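Household Materials, Unit 4: Enamelware
Course handout, 13th January

Read this before the practical session. It covers what enamel is, how it is put on, how it fails, and how to write up a used piece. The glossary is at the end. If you missed Unit 3 on glazed pottery, borrow someone's notes, as several terms carry over.

1. What enamel is

Enamel in this course means vitreous enamel, also called porcelain enamel. It is glass that has been melted onto metal. It is not the same as enamel paint, which is an ordinary paint that dries hard and shiny. The two get mixed up in sale listings all the time. Paint can be scratched with a pin and softened with solvent. Glass cannot.

The metal underneath is usually low-carbon steel sheet. Older and heavier pieces may be cast iron. Jewelry and small decorative work are done on copper, silver or gold, and we leave those to Unit 9.

The glass starts as a mix of silica, borax, soda and smaller amounts of other minerals. This is melted, then cooled very fast, often by pouring it into water or between chilled rollers. It shatters into flakes called frit. The frit is ground in a mill, and for wet application it is mixed with water and clay so that it stays suspended and clings to the metal.

2. Making a piece

The steel is pressed or spun to shape first. Handles are welded on before any coating is applied. The shape is then cleaned of all oil and rust. Most early failures in a small workshop come from poor cleaning.

The first coat is the ground coat. It is usually dark, and it contains cobalt or nickel oxides that help the glass grip the steel. It is dipped or sprayed, dried, and fired. Cover coats go on top and carry the color. Firing temperatures for steel are well above 700 degrees Celsius, and the time in the furnace is only minutes.

Color comes from metal oxides and prepared pigments. White is made with titanium dioxide. Blue comes from cobalt. Bright reds are harder, and for a long time they depended on cadmium compounds, which is why old red and orange cookware needs some caution (see section 5).

Speckled finishes are made in more than one way. Drops of a second color can be spattered on before firing, or a coarser frit can be mixed into the cover coat. From the finished piece alone it is often hard to say which was done.

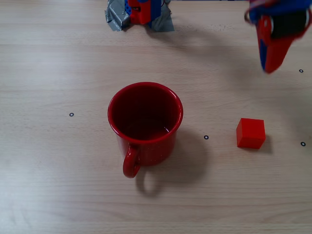
Märta Bakke asked whether speckling was first used to hide flaws, as she had always been told. It may have helped, and a mottled surface does make small pits less obvious. But plain white ware was sold next to it at the same period, so hiding flaws can't be the whole explanation. She also asked if the rim is the weakest part. Usually it is, for the reasons given next.

3. Edges and rims

Molten glass pulls back from a sharp edge. If a steel cup were left with a raw cut rim, the coating there would be very thin and would chip almost at once. Makers get around this by rolling the edge over into a bead, or by fitting a separate metal band. A rolled rim gives the glass a curve to sit on.

Many makers use a second color on the rim, often dark blue or black. On cheaper goods this could be done by leaving the ground coat showing, which saved a step. On others it is a separate band of color. Rims in the same color as the body are also common, so don't use rim color by itself to date a piece.

4. How it fails

Steel and glass expand at different rates when heated. The enamel is designed to shrink slightly less than the steel as it cools, so it ends up squeezed. Glass is strong when squeezed and weak when pulled. Anything that puts the coating in tension can break it.

Impact chips. A blow bends the steel, and the glass over the bend flakes away. The scar often shows the dark ground coat, with bare metal in the middle.

Thermal shock. Cold water into a hot, dry pan is the usual cause. Look for fine cracks across the base.

Fishscaling. Small half-moon flakes that come off without any blow, sometimes days after firing. Hydrogen trapped in the steel is to blame. You are unlikely to see it on used goods.

Acid attack. Lemon juice, vinegar and tomato can dull a poor enamel over time. The gloss goes first, then stains start to hold.

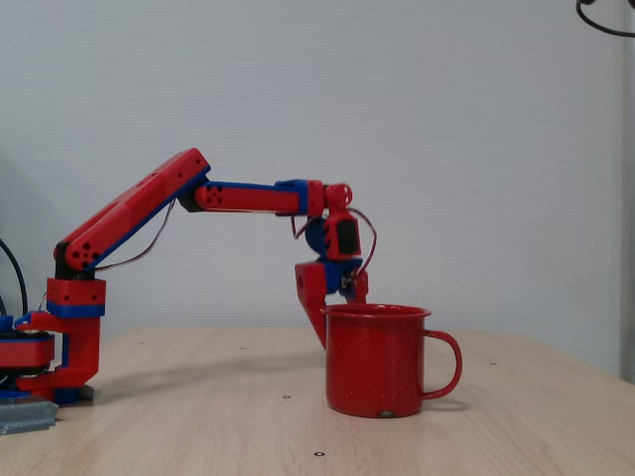
Rust is a result of these failures and should be written up separately. Note where it is and whether it has crept under the coating next to the chip. Press lightly with a wooden stick - never a metal tool - and record any movement.

5. Care and safety

Wash by hand with mild soap and dry straight away. Burnt food comes off with a long soak and a baking soda paste. Steel wool leaves scratches that hold dirt. Enamelware does not go in the microwave.

A piece with chips on the inside should not be used for food. Flakes of glass can come loose, and the bare steel will rust. Old pieces in strong reds, oranges and yellows may contain cadmium or lead. If you don't know the maker or the age, keep them for display.

6. Writing up a used piece

Use the Haugland form, one per object. Give the shape, size, color of body and rim, type of handle, any mark on the base, and the faults using the names in section 4. Keep what you see apart from what you guess. "Chip at rim, dark layer showing" is an observation. "Dropped" is a guess.

Forms go to Tamara Polishchuk in room 918. Allow 30 minutes per object the first time.

Glossary

Cover coat: colored layer over the ground coat.
Frit: flakes of quickly cooled glass, ground for use.
Ground coat: first layer, bonded to the metal.
Slip: ground frit held in water with clay.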